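What an Open Day Should Show

By Dwayne Quintanilla
January 27, 2026

When the Dirau training center opened its doors to the public in December, the organizers made a choice that surprised a number of the guests. The first hour was given over to simulation. Visitors sat before a large screen and watched a computer-rendered robot arm handle a mixed group of objects on a white stand, and only afterward were they taken through to the workshop floor. Some had driven a long way to see machinery, and they said so.

I attended as a member of the regional skills council, and I wish to argue that the organizers were right. The public conversation about automation suffers from a steady diet of finished performances. A machine is shown doing one task, in one place, with one kind of part, and the audience goes home believing either that the problem is solved or that every job in the county is about to disappear. Neither belief helps a school board decide what to teach or an employer decide what to buy.

A simulated session is slower and plainer. The staff of the Rurneck project, who ran the demonstration, could stop it at any moment and take questions. They could also start again from the same position, as they did whenever a guest had lost the thread.

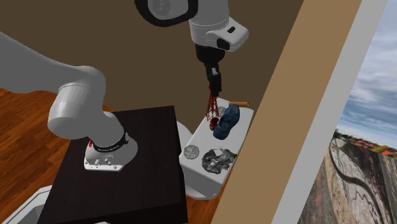 The choice of objects deserves more attention than it received. A factory demonstration usually relies on identical boxes, and identical boxes flatter the machine. A shoe, a cylinder and a bundle of thin crossing strands do not. Each calls for a different approach by the gripper, and a guest who has watched an arm come down over such a thing will ask better questions than one who has watched it stack cartons for an hour.

There are fair objections. A rendered room is a tidy place, and contact between a finger and a soft or tangled object is difficult to reproduce on a computer. Several employers in the audience, among them a manager from Dutard, made this point with some force. They want to know what happens when a part arrives dirty or a cable works loose. The project staff granted the point and gave it a proper hearing – I would have liked to see their answer in the printed program as well, where it could be studied later.

Cost must also be considered. The center admitted up to 80 guests in groups of 20, and each group received the full session. No workshop cell could have been spared for that length of time. The screen made it possible for every visitor to sit down, see clearly and be heard.

My recommendation to the council is that the Rusnák campus, which plans its own open day, adopt the same order of events, with two changes. The discussion period should be lengthened by 14 minutes, and the workshop tour should return to at least one of the objects used in the simulation, so that guests may compare the two for themselves. The council will take up the matter at its next regular meeting, and written comments from employers and instructors are welcome before then.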